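Tostbridge Club Loops: README

Hey, and thanks for downloading! I put this pack together over a very long winter, mostly at night, and I finally got it tidy enough to share. You get 163 loops for trap, club and bass stuff, all made by me (Iida Pesonen) with two cheap drum machines and a synth I keep threatening to sell.

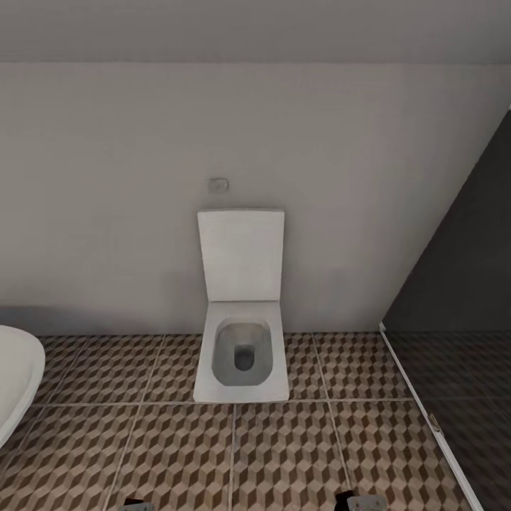 Wall-hung toilet, lid up.

What's inside

Drums, basses, stabs, and a folder called Odds where I threw whatever didn't fit. The drums are mostly 140 bpm, and you'll find the tempo at the front of every file name. Bass loops have the key in there too. Fifteen of the stabs have no key listed, so trust your ears (I gave up on those after midnight). Everything is 24-bit WAV, no MP3s, please don't ask!

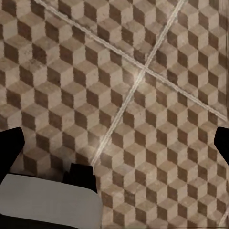

The hi-hats are where I had the most fun. I played them by hand and left the timing alone, so they drift a little and pull against the kick in a way I really love. If you stack two of the busier patterns they lock together like those cube tiles, the pale and dark brown ones, where your eye keeps flipping which way is up. Try hats_07 over hats_12 and turn the second one way down. Arvo Hirvonen made a whole track out of that pair and I'm still jealous.

Known problems

A few of the long bass loops click when they come back around. A tiny fade at the end fixes it, and I'll do it properly in the next version. The Lepik folder is named after a street, it doesn't mean anything, and yes, the kicks in there are too loud.
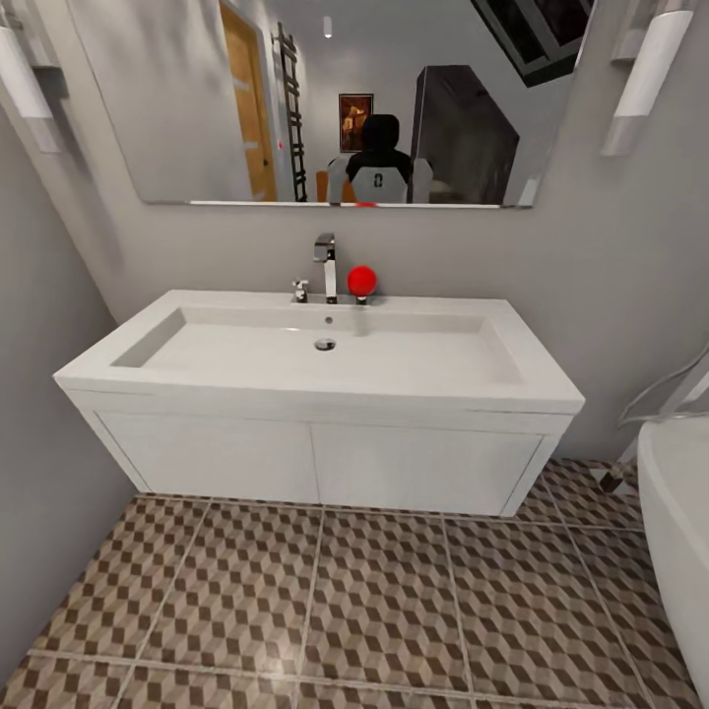
Veikko Laitinen wrote to ask if the kicks could stay loud, since he'd already built a set around them and didn't want to redo his levels. Fine, Veikko! The loud ones stay put, and I'll add a quieter copy next to them with "soft" in the name.

Using the loops

Put them in your own tracks, sell the tracks, play them out, all good. Just don't repost the raw files as your own pack. Credit is nice but you don't have to.
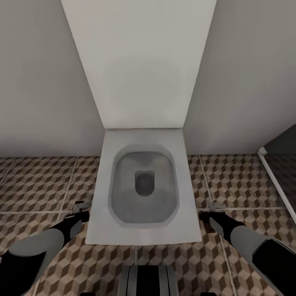
Remixes and edits are fine too, and so are DJ tools, as long as you've added something of your own on top. If you make anything, send it over. I listen to everything, usually on Thursday with the speakers up too high.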